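Lekwood Young Readers
Print this page | E-mail this page

Why does a bed get wrinkles?

You smooth the sheet with your hands in the morning, and it looks flat like a table. Then you sit down on it for a moment to look for your sock. When you stand up, the sheet is full of lines and little hills. Where did they come from?

To understand it, we must first think about what a sheet is. It is a very large piece of cloth, and cloth is made of threads. A thread is thin and bends easily. In most sheets, many threads go from top to bottom and many others go from side to side, over and under each other. This is called weaving. A woven cloth can bend in every direction, but it does not like to become shorter.

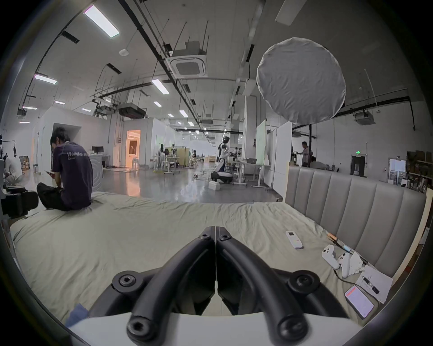
Reading time: 3 minutes

When a person sits on a bed, the mattress goes down under the body. It makes a shallow bowl. The sheet must follow the mattress into this bowl, so it is pulled from all sides. Close to the person the cloth is tight. A little further away there is too much cloth for the space, and the extra cloth has only one way to go, which is up. So it makes a fold.

Sitting with crossed legs makes many wrinkles, as the knees and feet push the cloth in different directions. If you sit for a long time with your head down, reading or looking at a phone, you move more than you think. Each small move pulls the sheet a little.

Small things travel too

A bed is a comfortable place, so people put things on it. A remote control, a phone, a cable, a pen, a tissue. Each of them is light, and the mattress is soft. When you sit near them, the ground under them is not level any more, and they can slide slowly towards you. A round pen can roll. A flat remote control mostly stays where it is, because a large part of it touches the cloth and the cloth holds it. This holding is called friction.

You can try it yourself. Put a pencil and a book on your bed and sit down beside them, first gently and then with a bump. Which one moves first?

A thin cover or another cloth left on the bed shows the same thing. It has wrinkles of its own, and they do not match the wrinkles of the sheet underneath. 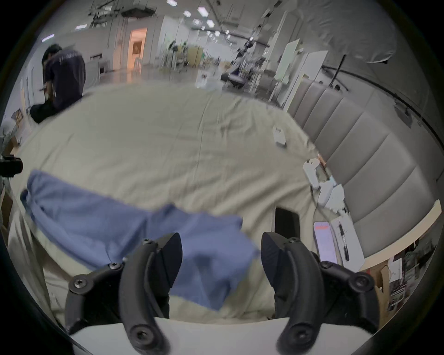 Ó Riain wrote to us that in a house with bunk beds the top sheet is always worse than the bottom one, and asked if heat could be the reason, as warm air goes up. It is a good thought, but we believe the ladder is more important. A child who climbs into bed from the end crawls over the whole sheet on the knees.

Two kinds of lines

Look closely at a clean sheet just after it comes from the cupboard. You will find long, straight lines. These are fold lines, and they come from the way the sheet was folded and pressed under other sheets. Wrinkles from sitting are different: they are short and curved, and they often point to the place where somebody sat.

Clothes have them as well. Spread a T-shirt on the bed with its front side down, and pull the sleeves out to the sides. You will see soft creases across the body of the shirt.

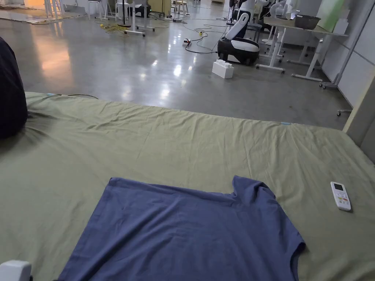 To make a shirt smooth before folding, begin in the middle and move your flat hands out towards the sides. If you begin at the side, you push the extra cloth to the middle and it stays there. The same rule works for a sheet – only you need longer arms, or a friend on the other side of the bed.

Some people use small clips to hold a sheet at its edges. Others have a sheet with elastic in the corners. Both ways keep the cloth from walking away when you turn in your sleep. They cannot stop every wrinkle, as the mattress will still go down under you and the cloth must still go somewhere.

Cotton keeps its wrinkles well. Polyester is more springy and tries to become flat again, and many sheets are a mixture of the two. Water helps a wrinkle to stay or to leave. A damp cotton cloth that dries in a ball will be full of creases, and the same cloth dried flat will have only a few.

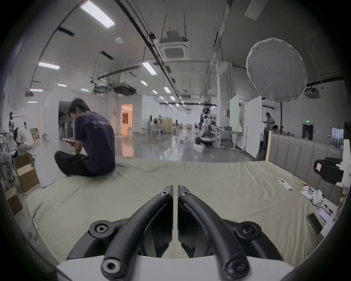
Do wrinkles harm the sheet?
A few wrinkles do no harm at all, and most of them go away when the sheet is washed and hung up straight. Only a sharp fold that stays in the same place for years can make the threads weak.

Before you get up tomorrow, feel with your hand where the deepest wrinkle is. Is it under your shoulder or under your knee? Draw a map of your sheet, and on Wednesday draw another one to compare.

Print this page | E-mail this page

More to read
Why do socks become smaller?
How a pillow keeps its air
What is inside a mattress?
The long journey of a cotton thread
Knots in a cable, and how to open them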